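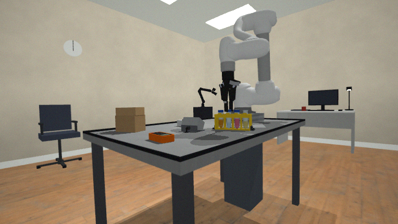
How many of the planned seismic stations were recording at the end of June?
At the end of June, 11 of the 12 planned stations were recording and sending data to the Gorkside office. The remaining site, Bellis, has a finished vault but no power.

Gorkside Local Earthquake Network
Progress report, second quarter
Prepared by Nusrat Wickramasinghe

1. Status of work

The network was funded to lower the smallest earthquake that can be located reliably under the Gorkside valley. Before the grant, the nearest permanent stations were too far apart to fix the depth of small events. Depths in the old catalog were often set to a default value and should not be used.

During the quarter the field crew completed the vaults at Bellis and Upper Kasa. Upper Kasa was switched on in May and has run without a break. Its sensor sits on bedrock and background noise is low except during the morning, when trucks use the quarry road. Bellis is waiting for the power company to approve a line across private land. If approval has not come by August, we will install solar panels and a larger battery, using money already set aside for repairs.

2. Earthquakes recorded

The automatic system detected 839 events in the quarter. After review by an analyst, 275 were kept as local earthquakes. Most of the others were quarry blasts or small distant events with too few clear arrivals. Two of the local earthquakes were reported as felt. Both occurred at night near the Brirkarico reservoir, and no damage was reported to us for either one.

The reservoir events fall along a short line trending northeast. We do not yet interpret this line as a fault. The velocity model is weak on that side of the valley, and an error in the model could produce a similar pattern. Trinidad Vallejo is running the locations again with a revised model, and the results will be in the next report. 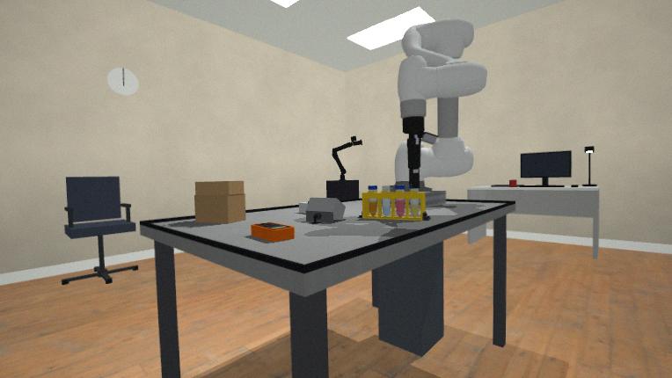
3. Data quality

Data return was good at all stations except Brirkarico Dam, where the clock lost its satellite signal several times in April. Arrival times from the affected hours were removed from the catalog. The antenna cable was replaced and the fault has not come back.

Sensor orientation was checked at every site by comparing recordings of distant earthquakes with the expected wave direction. Lower Kasa was found to be rotated from true north. The sensor was left in place and the station file was corrected. Waveforms downloaded before the correction should be requested again.

4. Public information

The automatic notice now goes to the county emergency office after each event above the agreed magnitude. It gives time, location, depth and magnitude, and states whether an analyst has checked the values. Desmond Tran has rewritten the wording of the notice after the county asked for shorter text. The first automatic magnitude for one of the felt events was too high and was lowered on review. Magnitudes are now held until at least four stations have contributed. 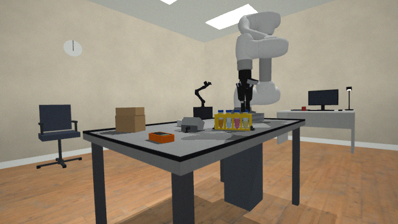
Marisol Esposito replied to the draft of this section that the county would still prefer an early notice with no magnitude over a delayed one, and asked whether the location could go out first. This is possible with the present software. A two-step notice will be tested in the third quarter, with the test messages sent to the network staff only.

5. Spending

Spending is within budget. Travel was higher than planned owing to repeat visits to Brirkarico Dam, and equipment was lower because the Bellis power connection has not been billed. No transfer between budget lines is requested at this time.

6. Work planned for the third quarter

Bring Bellis into operation on line power or solar.
Finish the revised velocity model and relocate the full catalog.
Test the two-step notice.
Replace batteries at Upper Kasa and Lower Kasa before the fall.
Deliver the reviewed catalog to Delphine Lindqvist for the hazard map update.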